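1/ Rewatched Ostolow before the sequel opens in February. It holds up. The first hour is still mostly two brothers fixing a boat and not talking about their father.

2/ Tomás Geraghty wrote it and his cousin Liam Geraghty shot it. Most of it was filmed in order, so the beards are real.
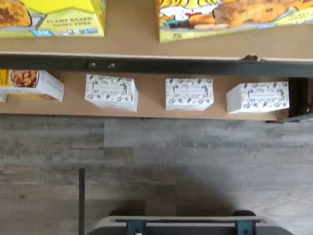
## The sequel

3/ Preltetti is set ten years on and runs 80 minutes. Short for a follow-up, and I'm fine with that. The younger brother is a lead now.

4/ My worry is the new villain, Plerik. In the trailer he explains his plan twice — the first film never explained anything.

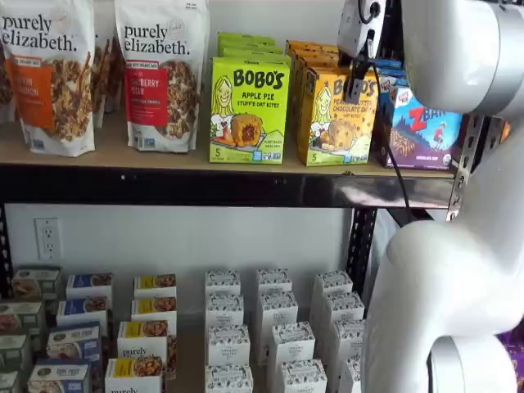 5/ Jaidee is back doing the score. The cello theme from the boat scenes is in the trailer, slower and lower.

6/ It opens on 4 screens near me. The first one opened on one, at 10 p.m., and I sat through it with about a dozen people.

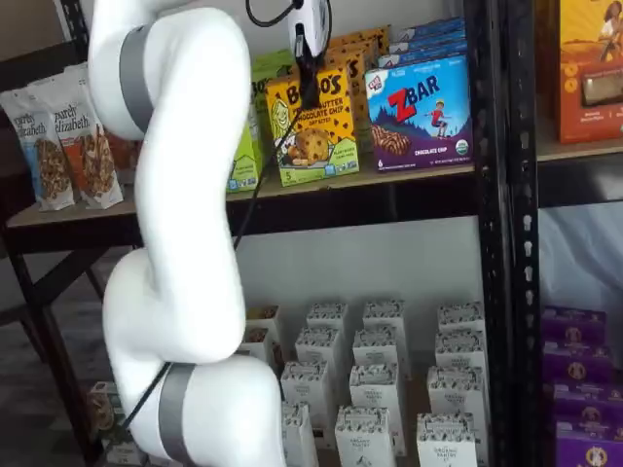 ## Plan

7/ Going opening night. Spoiler-free thread after, then a longer one on the ending if there's anything to say.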